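Why Do We Have to Wash Our Hands?

Germs are tiny. Way too tiny to see! They ride on your hands all day. Doorknobs, pets, your nose.
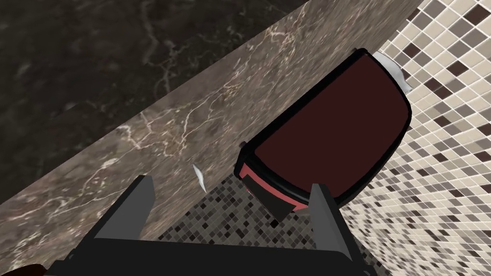
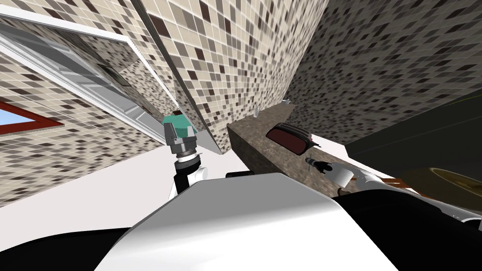 Water by itself isnt enough. Germs stick to the oil on your skin. Soap grabs the oil, water rinses it off. Bye germs!

Quick steps:
Wet hands.
Soap. Rub backs, thumbs, between all 10 fingers.
Sing Happy Birthday two times.
Rinse, then dry realy well.

Before lunch too!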